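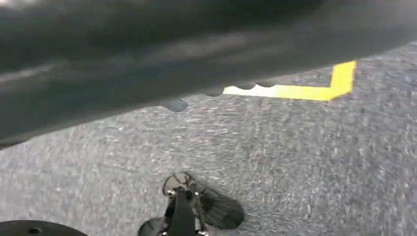
Perihan Sönmez wrote to ask whether tape on a floor really lasts, or whether it peels up after a month and takes the finish with it. Ours has been down since March and the corners are still stuck. We pulled one strip up to move it and the floor under it was fine. Wipe the floor with plain water first and let it dry overnight. Press the tape down hard at the bends, where it lifts first.

In the packing room at Jellstead we sort vegetables for the weekly shares.

The yellow lines are bright for a reason. We had white at first and it got lost as soon as there was any dirt on the floor. Anything set down for packing goes inside a marked corner. Anything outside the lines is either waiting to be checked or on its way out. Iker Sepúlveda worked out the layout on the back of a delivery slip, and apart from one strip we have not changed it.

We pack 106 shares in a normal week. The room is small, and two people going in opposite directions with full arms will meet in the middle, so we walk one way around it – in by the sink, out by the loading door. New helpers get this on their first morning and usually have it by their second.

Greens are packed last. They wilt faster than anything else we handle, so they stay in the cooler until the roots, onions and squash are done. Each share gets 300 grams, weighed before it goes in the bag.

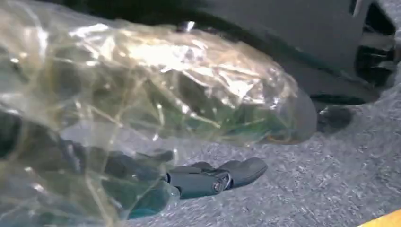 We use clear bags for leafy things so that whoever is checking can spot a yellow leaf or a bad stem without opening anything. Leave some air in the bag and don't press it flat. Leaves that get squeezed go dark along the folds, and by the next day they are slimy.

Bags of greens go on top of the share, never under the potatoes. Carry them from below with a hand under the weight. If you pick one up by the neck, the film stretches and sometimes splits.

At home, put the bag in the fridge drawer as it is. If there is a lot of water inside, open it and tuck in a paper towel. Most greens will keep 5 days this way, spinach a little less.

Clean bags can come back to us at pickup. Turn them inside out, shake off the crumbs and put them in the bin by the loading door. We got 468 back last season and used them to line the compost pails.

Pickup is still at the loading door, from 4 p.m. until 7 p.m.

Notes by Alžběta Jurčo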